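Róisín Madigan
@roisinmakesroom

1/ Righto, it's Friday night, the dishwasher is on and I've promised a few of you the full story of the little oak drawer box, so get yourself a cuppa because I can never tell anything in one go.

2/ For anyone new, I've been slowly sorting out our kitchen since February. It's a small galley with one decent stretch of bench, and for years that bench has been where everything in the house goes to have a lie down. Mail, batteries, hair ties, the good scissors, the bad scissors.

3/ My sister-in-law has one of those kitchens where you could perform surgery, and I asked her how she does it. She said she gave the small stuff one drawer, and when the drawer is full something has to leave. I went home and looked at my five full drawers and had a bit of a sulk.

4/ So I started hunting for a box with a single drawer that could sit on top of the bench. You would not believe how hard that is! Plenty of towers, plenty of baskets, lots of grey plastic. I just wanted a plain timber cube that wouldn't make me cross every time I walked past it.

5/ Sioned Cadwaladr (some of you will know her from the Corklow market, she has the stall near the coffee van) put me on to a light oak one and I loved it straight away. Straight grain across the top, edges rounded off a little, and a slot cut in the drawer front for a handle - no knob to catch your cardigan on.

6/ Before I put a single thing in it I gave it a wipe over with a barely damp cloth and then a dry one. The inside of the drawer is pale unfinished wood, so please don't go sloshing water about in there. Leave it open for an hour or so afterwards and go and do something else.

7/ Then the sorting, which took me almost 2 hours because I kept stopping to read old birthday cards. I tipped the lot out on the table and only put back what I'd reached for in the past week. Tape, pens, the tiny torch, matches, spare key, stamps. The rest went in a shoebox in the hall cupboard and I haven't opened it once.

8/ A tip from my mum: rub a bit of candle wax along the runners if a timber drawer feels sticky. Just a stub of plain white candle, no scent, and slide the drawer in and out a few times. Mine was a touch stiff in the humid weather and it's been lovely ever since.

9/ A few people asked about the tray as well. It's the low pinkish-beige one with the rounded corners and the bit of a rim, and it lives in front of the box. It's for things on their way somewhere else: library card, the form that has to go back to school, whatever's in my pockets. I empty it every night before bed, or most nights anyway.

10/ It does show smudges, I'll warn you now, and it's picked up a few scuffs. I've stopped minding. The little yellow sponge gets a run over it when I'm doing the benches and that's as much fuss as it gets.

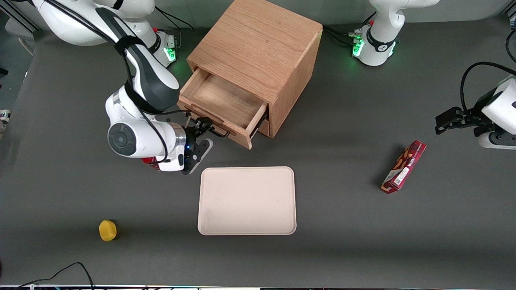
11/ QUESTIONS FROM LAST TIME
Does the box slide around when you pull the drawer? It can if you yank it. Four felt dots on the bottom sorted ours, and I keep one hand on top when the drawer is full.

12/ Would it hold cutlery? I wouldn't, personally. It's a cube, so you'd be stacking forks on top of each other and digging about for a teaspoon. Teabags though, absolutely, and I'm half tempted to get a second one just for that.

13/ Next up is the cupboard under the sink, heaven help me. If you've got a good way of keeping dishcloths from taking over, pop it in the replies, I read every one of them even when I'm slow getting back to you x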